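Looking after sheet music and play-along books at home
29 February 2024
By Nahuel Cáceres

Most music books wear out at the spine first. A new one should be opened flat on a table a few pages at a time, from both ends towards the middle, pressing gently down the fold. Do this before it goes anywhere near a stand. A book that has been forced open in one go will drop its centre pages within a term.

If the book keeps closing while you play, use two clothes pegs or a strip of wide elastic round the stand. For thick collections, a copy shop will cut off the spine and fit a plastic comb. Keep the cover on when they do it.

Rub out old pencil marks with a soft white eraser, working away from the fold with your other hand holding the page. Pink erasers leave a smear. Brush the crumbs off with a dry paintbrush - a damp cloth will lift the print on cheaper paper.
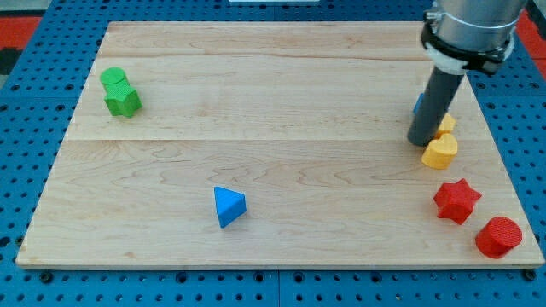 Torn corners can be mended with document repair tape, which is thin enough to turn easily. Ordinary sticky tape goes yellow and pulls the ink away when it lifts. Put the tape on the back of the sheet if that side is blank, and trim it flush with small scissors.

Loose parts for different instruments get mixed up quickly. Give each one its own card folder and write the instrument on the edge that faces out. I keep trumpet and horn apart, having once taken the wrong one to a rehearsal.

If there is a CD in the back, copy it to a computer the day you buy it. Wipe the disc from the centre straight out to the rim, never in circles, and store it away from the book. The plastic pockets go sticky in a warm room.

Store books upright and fairly snug on the shelf. Large ones that lean will bend - lay those flat, no more than ten to a pile, and keep them off outside walls.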